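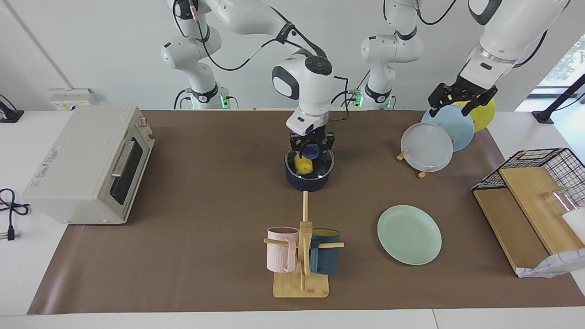
Slide 1. Counter layout, pot open, mint-green plate flat beside the mug tree.

Speaker notes – Small-kitchen storage, part two: the counter
Tanko Ugwu, Drendale

Running time 30 minutes, with 5 held back for questions. Handout goes out at the end.

Opening. State the scope. Part one covered cupboards. Part two covers items that stay on the counter: plates, mugs, one pot, one small appliance. Food storage is out of scope and comes up in the Hama session.

Plates. Point to the three upright plates on the right, yellow at the rear, pale blue in the middle, white at the front. Upright storage takes depth and height but little width. Any plate can be lifted without moving the others. Compare the mint-green one lying flat. It takes up its full diameter, and whatever is put down on top has to come off again first. Do not oversell the stand. Check rim thickness against the slot before buying. Deep rims bind.

Mugs. Wooden tree, rectangular base, pegs on both sides. Pink ribbed mug on the left peg, dark teal on the right. Load opposite pegs in pairs. A tree loaded on one side will tip when the last mug comes off the other. Leave a hand's width between the tree and anything flat.

Audience question that always comes up: handles in or out? Either. Keep it consistent.

Pot. On slide 1 there is something yellow inside the navy pot. Use it to raise the point about pots as overflow storage. Acceptable for light items. Empty the pot before it goes on the heat, every time. Then advance.

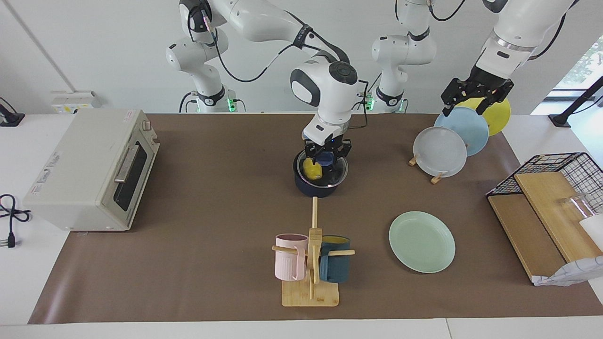 Slide 2. Counter view with toaster oven at left, lid on the pot.

Lid. The lid is clear, and the yellow item still shows through it. With an opaque lid the contents get forgotten. Storing the lid on the pot also removes the need for a separate lid rack.

Toaster oven. It sets the layout because it cannot move far from an outlet. The outlet strip here is low on the wall behind it. Place the appliance first, then the pot, then the racks. Follow the clearances in the manual, and mention the door: it needs free counter in front when open. Coil spare cable away from the hot sides.

Depth figure. Barnus test counter is 60 cm deep. Write it on the board.

Baláž comparison – skip if past the 20-minute mark. Otherwise two sentences on wall rails versus freestanding racks, then questions.

Handout code for the door: 768.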